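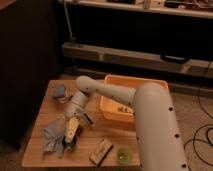 Roscoe Mercado wanted to know, before I'd got my laptop open, why anyone would give a whole talk about a table. His other arm has run for two years without a single maintenance page and in his view the page is the problem. Fair enough, Roscoe. I have twenty-five minutes, so let's see whether I can bring you round or at least wear you down.

SLIDE 1 – Who I am, what this is
Keep it short. Say name, say Gesten, say I look after one arm. One. People at these things tend to look after fleets, and they're very nice about it.
The cell is called Kincaid. It was called that when I got it. If asked, I don't know either.
It tidies things on a small wooden table. Cloth, block, green cup, orange bin. Nobody's mum would be impressed by the speed.

SLIDE 2 – What broke, in order of how long I blamed something else
Pause for the title. Somebody laughed in rehearsal, may have been a cough.
The symptom: the fingers closed a little short of the cloth and came up with nothing. Fine in the morning, bad by 4 p.m.
I blamed the software first, naturally, and then the cloth. I bought a second cloth. I washed the first cloth. (Don't tell the story about the dryer, it runs long.)
It was the wrist camera bracket. One screw had backed off and the camera sagged as the day went on, so the arm was reaching very faithfully for a spot where the cloth wasn't.

SLIDE 3 – The wrist camera
The camera sits on the side of the wrist, tilted in towards the fingers. It gets knocked. Not hard, just often, usually by me.
Fix: took the bracket off, cleaned the old threadlocker out of the holes, put in fresh, left it overnight. The tube says a day. I gave it until I got bored, then went home, and that came to nearly 14 hours. Then redid the hand-eye calibration with 60 poses.
Why 60: Nesma Ait Ali did the sums and got a smaller number, and then used 60 anyway. I've followed her example in both respects.
Paint pen line across the screw head and bracket. If the line's broken, the screw has moved. Cheapest sensor in the building.
Ask the room who uses witness marks. Wait for hands. Do not comment on how few.

SLIDE 4 – Fingers
Pads get checked every 1,000 grasps. Replaced when they look shiny, which is a technical term.
Wipe with isopropyl on a lint-free cloth. Not the grey cloth on the table. I shouldn't have to say this, and yet there is a laminated sign.
After a pad change, jog down to the bare tabletop and reset the height. Use a feeler gauge. Hok-lam Hsueh uses a business card, and his heights are better than mine, so I've stopped bringing it up.

SLIDE 5 – The table
This is the bit Roscoe came for.
It's wood. Wood moves. In March the heating went off and the front edge was out by more than the gripper could forgive. We shimmed two legs and I drew round all four feet in pencil on a bit of tape.
Check level, then check it hasn't walked. Anything the arm leans on will eventually go for a walk.
A steel bench was quoted. Myrtle Calloway read the quote aloud at the meeting in a very even voice and we carried on with the wood.

SLIDE 6 – Light
The room is kept dim. Daylight through the blinds did strange things to the depth readings on anything see-through, and the cup suffered most.
Blinds down and the same lamps on every run. If you change a globe, write down the colour temperature. I changed a globe and didn't. We lost a week to it, and Bernadette Oyelaran has since added a line to the log that is only there because of me.

SLIDE 7 – Cables
Every slide deck has one slide the speaker hopes you'll skim.
Leave slack for the full base rotation. Too tight and the connector takes the load; too loose and you've laid a trap on the carpet. Ours leans towards the second.
Connector at the base gets reseated every month, power off, wait for the light to go out. The Tusuner power supply holds its charge longer than you'd like.
Planned: a proper tray along the floor. It has been planned for some time.

SLIDE 8 – The log
One page per week. 7 lines: screw marks, pads, height, table level, table position, lamps, connectors.
It takes me less than a cup of tea. We're at 114 pages, and I found the sagging bracket by reading back through them, where three of my own entries in a row said "camera looks a bit low, probably fine".
Let that sit.
Roscoe, I'd like it noted that the page knew before I did.

SLIDE 9 – If you take one thing home
Paint pen. White shows up on black screws, red on silver ones.

QUESTIONS
Someone will ask about the Guvari gripper. We trialled it. It was lovely and it didn't fit the wrist flange.
Someone will ask about automatic recalibration. Say we've looked at it, say Nesma has opinions, point at Nesma.
If there's time, the dryer story.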